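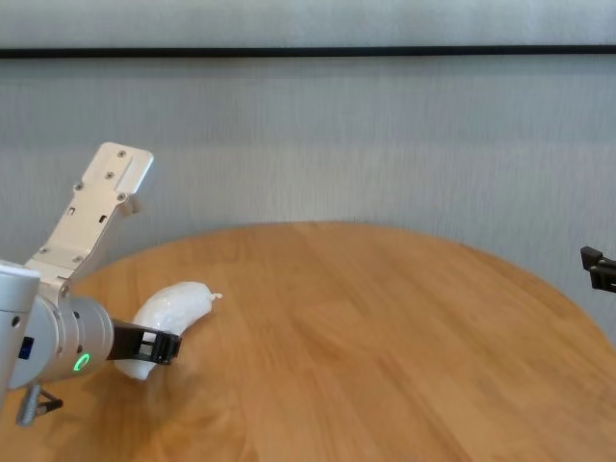 *夹爪伸向圆木桌上的白色包裹,绿色的小灯圈亮着。*

## 机器人的"手"是怎么抓东西的?

小朋友,你伸手去拿一根香蕉的时候,大概从来不用想"我该用多大的力气"吧?你的手指软软的,皮肤能感觉到滑不滑、硬不硬,大脑悄悄地就把事情安排好了。可是机器人没有皮肤呀,这些事情,都要有人一点一点地教给它。

在泰米代尔(Temiddale)的共享工坊里,阿什温叔叔和阿纳斯叔叔正在搭一台会收拾桌子的机器人,大家叫它"宾托"。宾托的"手"叫做**夹爪**。你看,一片银白色的爪片高高地张开,上面还有小螺丝和细长的小孔;另一根黑色的手指平平地伸在桌面上方。两边合拢,就能把东西夹住啦!

夹爪后面那段圆圆的银色部分,就像我们的手腕。手腕转一转,夹爪就能换个方向,去够不同样子的东西。

弯弯的、外面裹着光滑塑料的东西,对宾托来说可是一道难题:夹得太轻,会溜走;夹得太重,又可能压扁。阿什温叔叔把力气分成了100格,先从25格试起,每次只加2格,慢慢地找。他的本子上已经记了50多次练习,有几页还沾着茶水印呢。

**你也来试试:** 请大人帮忙找一双筷子和一根香蕉,把香蕉装进塑料袋里,再用筷子轻轻夹起来。换成小勺子和夹子,又会怎么样呢?把你的发现画下来,八月份工坊开放的时候,可以带来给阿纳斯叔叔看。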